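Search this site Enter keywords Go

Tondbridge clinic opens its doors to heart patients who need a little company on the road back
2 min read

TONDBRIDGE – Coming home from the hospital after a heart attack can be a lonely business, even in a house full of people who love you. The phone calls slow down, the casseroles stop coming, and you are left with a bag of pills and a sheet of paper telling you to walk more.

The Aoun Clinic has been hearing that from its patients for a good long while, and in May it started a cardiac recovery program meant for exactly that stretch of time. It runs for 10 weeks, with 2 sessions a week, and it mixes gentle exercise with plenty of sitting down and talking (the talking, staff will tell you, tends to run over).

Until now, anyone in Tondbridge whose doctor recommended cardiac rehab had to get themselves to Basport, and for people who weren't yet cleared to drive, that meant leaning on a son or a neighbor for every single visit. Plenty of them simply gave up after the first few. The clinic says 186 people from Tondbridge and Bumbridge were referred to rehab last year, and fewer than half of them finished.

Each session begins with a blood pressure check and a chat with a nurse, followed by a slow warm-up and then time on the treadmills or the stationary bikes, at whatever pace the patient's own doctor has approved. A dietitian comes in every other week to talk about salt, which seems to be everyone's least favorite subject, and to go over how to read a food label without spending the whole afternoon in the soup aisle.

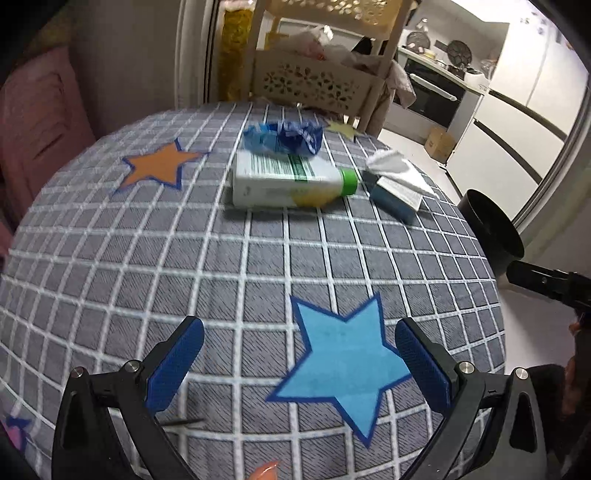

Husbands, wives and grown children are welcome to sit in, and the nurses rather hope they will. Families often come home from the hospital every bit as frightened as the patient – afraid to let Dad carry the groceries, afraid to go to sleep first – and it does them a world of good to ask their questions out loud.

A doctor's referral is needed to join. Most insurance plans cover at least part of the cost, and the clinic keeps a small fund, started with a $600 bake sale in Bumbridge, to help with copays and rides. Anyone interested can ask at the front desk, which is open from 8 a.m., or bring it up at their next checkup.

Recent items
Basport pharmacy extends evening hours
Free hearing checks return to Bumbridge library
Walking group looks for a winter route
Blood drive planned in Tondbridge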